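Part-time kitchen hand and crockery person wanted, Gadbridge share kitchen

Hello! I'm looking for someone to join me in the kitchen at Gadbridge for two short shifts a week, and before you scroll past because you've never worked in hospitality, please keep reading - I'd never worked in it either when I started, and I've now been here long enough to have opinions about tea towels.

A bit about the place. Gadbridge is a community kitchen with a dining room attached. Neighbours cook here, a playgroup has its morning tea here, and once a month we put on a long lunch that always gets bigger than we planned. I look after the washing up, the shelves, the linen cupboard and the general question of where everything has got to. Radymyr Hrytsenko runs the stove side and does the ordering. You'd be working mostly with me, and with Radymyr when he needs onions done (he always needs onions done).

Now, the job itself. It's crockery, really. Washing it, drying it, stacking it and putting it back where the next person will look for it. Last January I did a full stocktake and we came to 1,819 pieces, counting every saucer and every odd lid, and then Fontes closed their function room and gave us theirs, so we're now at 2,136. I would like to stop counting for a while. What I'd like instead is a second pair of hands, someone who enjoys a tidy shelf and doesn't mind having wrinkly fingers by the end of a shift.

We use wooden peg racks for the plates. I'm very fond of them and I will talk to you about them whether you ask or not.
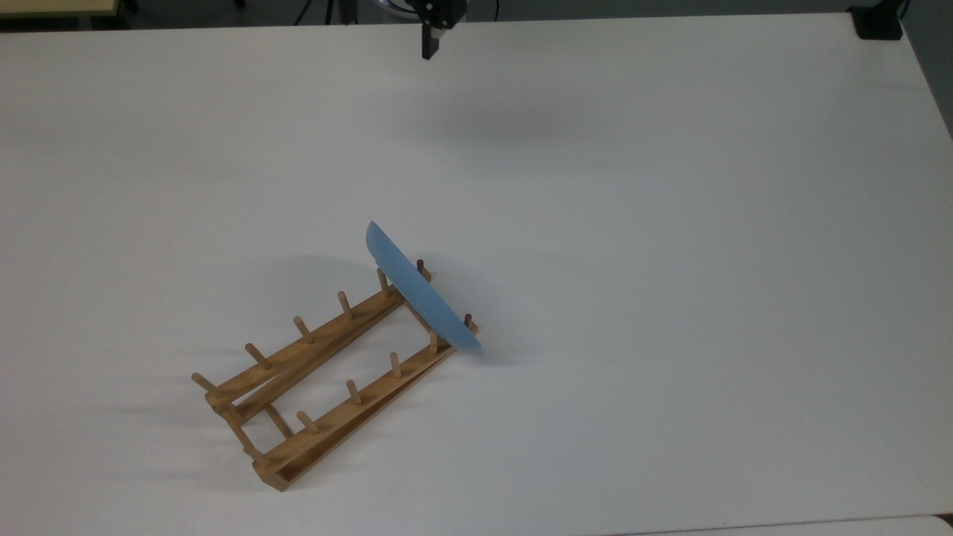
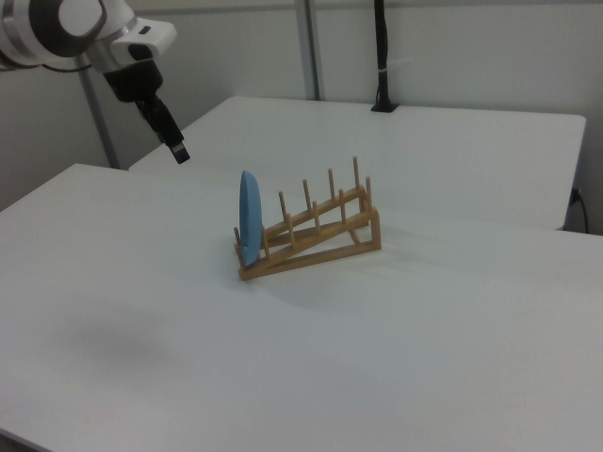
Light blue plate, wooden rack.

Posted 10th May by Ustyna Savchuk, Gadbridge kitchen

So, racks. The plates go in on edge, between the pegs, with a bit of air around each one. Please don't double them up, even when there's a queue at the sink. Wood likes to dry out properly, so at the end of the shift the racks get emptied, wiped down and left standing somewhere airy, and once in a while they get a rub with oil. If you've got a steady hand and some patience for that sort of thing you'll be my favourite person.

What a normal shift looks like: you come in, put an apron on, and have a look at what's been left from the session before. Sometimes it's a couple of mugs and sometimes it's the aftermath of a curry night. We get through the washing up together, dry what needs drying by hand (glasses, the good knives, anything with a gold rim), and rack the rest. Then it's benches, floor, tea towels in the machine, and a walk around the dining room to collect the cups that people leave on windowsills. If there's time left over we pick one cupboard and sort it out. I've been working through them in order and I'm stuck on the one with the baking tins. Bring ideas.

You'd suit this if you're on time, kind to people who put things back in the wrong spot, and fine with being on your feet. Some of the pots are heavy, so tell me if lifting is a problem and we'll work around it. There are plenty of jobs here you can do sitting down, like polishing cutlery or mending the cloth napkins. You don't need a food safety certificate before you start, we'll organise one for you in the first month and pay for it.

Experience isn't needed. The last person in the role, Severyn Nechyporuk, came to us from a bike shop and was brilliant. He's off to study now, and I'm still a bit glum about it.

The practical stuff:

Two shifts a week, morning or late afternoon, and we'll settle on days that suit us both. It's paid work at the hourly rate for kitchen hands, the same rate whether we're flat out or quiet. You get a meal each shift, usually a very good one, and there's always bread to take home. Closed-toe shoes please, something with grip, and we'll give you an apron. The nearest bus stop is the Plillov one and it's a five minute walk from there, mostly flat. There's a spot for bikes behind the bins.

To apply, drop a note in at the front counter or leave a message with Yaa Kyei in the office, who passes everything on to me. No need for a formal resume, a page is plenty. Tell me who you are, when you could work, and what your own kitchen cupboards are like (I'm nosy and I really would like to know). If writing isn't your thing, come in and say it in person - I'm at the sink most mornings.

I'll have a chat with anyone who sounds keen, and then we'd do a paid trial shift so you can see if you like us. Fengying Zeng from the playgroup will probably turn up halfway through looking for the big teapot. It's on the second shelf, left of the colander.

If you can't do a regular shift but would like to lend a hand at the long lunch, get in touch as well and I'll put you on the list for that. Same pay, more gravy.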